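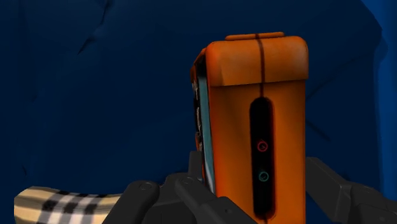

Ralldale, April 8, 2024

Minutes of the teaching-by-demonstration working group

Chair: Tuulikki Heiskanen. Present: members from Ornska (arm control and simulation), Brerent (grading) and the Ban site team. Apologies: one, from Ban.

1. Minutes of the last meeting
Agreed, with one change. Under item 4, "the policy grasps the case" now reads "the policy grasped the case in simulation". The chair asked that this wording be kept to from now on.

2. Remote control sessions, orange case task
Ornska reported 500 demonstrations recorded in the simulator. The operator drives the gripper by remote control, brings the fingers in low on the upright case and closes them near its base. The case stands against the dark blue background with the plaid fabric close by, and the operators are told to leave the fabric alone.

The chair asked why the grasp is so low when the cap is the widest part of the case. Ornska said the operators find it easier. The chair said that was an account of the operators' comfort and did not tell the group whether the grasp was a good one. A grip near the base may do for holding the case where it is. Lifting it is another question, and the task sheet says lift.

Brerent noted that the fingers reach the case at different angles and that one of them often presses on the left side, just under the pale blue strip. In the simulator this costs nothing. Brerent would like to know what it does to a real case before more sessions are paid for. Ornska had no figures.

ACTION: Ornska to record 21 sessions with a grasp under the cap, same operators, same start position.

3. Grading
Brerent has graded 1441 clips across all tasks. The two graders disagreed on 31 of those for the orange case. Most of the disputes are over what counts as a finished grasp when a finger is very near the case and may or may not be touching it. Ornska offered to supply contact readings from the simulator. Accepted, though Ban pointed out that the real gripper gives no such readings and the graders will be back where they started.

The chair does not accept "looks held" as a grade. It is to be taken off the form.

4. Guiding the arm by hand
Ban still wants demonstrations given by hand on the real arm, with a person moving it through the task. Their view is that operators on the remote controls pick up habits from the screen, above all a slow sideways correction just before closing, and that the policy copies the habit faithfully. Ornska doubts this and thinks hand guiding brings habits of its own. Neither side brought evidence. Discussion went on for some time.

ACTION: Ban to run a small hand-guided set on the same case shape and bring the raw recordings, with no edited highlights.

5. Readiness claim
Ornska's draft summary calls the task "ready for transfer". Not agreed. The chair said that cloth which creases nicely in a render is no proof that the rest will behave – and nothing has yet been tried with the real fabric. The phrase comes out. Ornska asked for their disagreement to be minuted.

6. Any other business
The session log still has two columns headed "time". Ornska to rename one.

Next meeting in June, at Ban. Papers to the chair a week before.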